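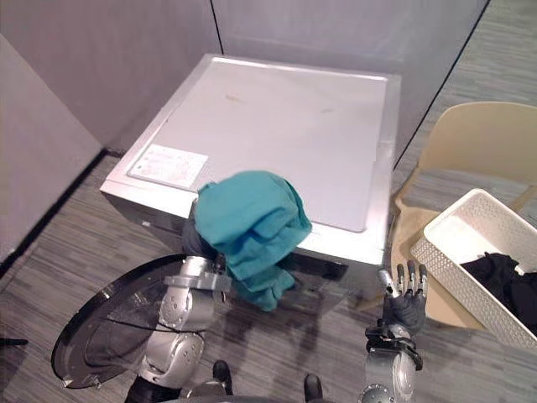 Photo: Oliwia Grabowska / Climholm laundry cell

The Climholm laundry cell is a practice station where a two-armed robot works a front-loading washing machine. I've looked after it since April, so most of this entry comes out of my own notebook (sorry, Sevel manual fans!).

Layout

The washer stands in a corner between gray partitions, with the laundry basket on a plastic chair beside it. Chair height matters more than you'd think. We tried a low stool first and the right hand kept catching the rim, so the chair stayed. Towels are the usual test load, and the teal one gets picked most because it shows up so well against the white top.

Daily setup

Setup takes me 15 minutes if the door is behaving. I swing it wide open, run both arms through the Altis homing routine and then do 3 slow test grabs with a towel. If the cloth slips on any of them I wipe the fingertips and go again.

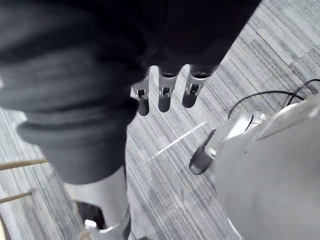 Fingers, trouser cuff and shin, with the cable loop at upper right.

Cables and clothing

The robot handles trousers, and loose fabric is my main headache! Before a run I check that the cuffs sit clear of the hands and that the cables can move without pulling. Tekin lists a cable inspection every 22 runs; I do it sooner if anything has rubbed. Finger joints get a soft brush and a dry cloth, never spray. Spare fingertip pads are in the drawer marked Sevel, left side.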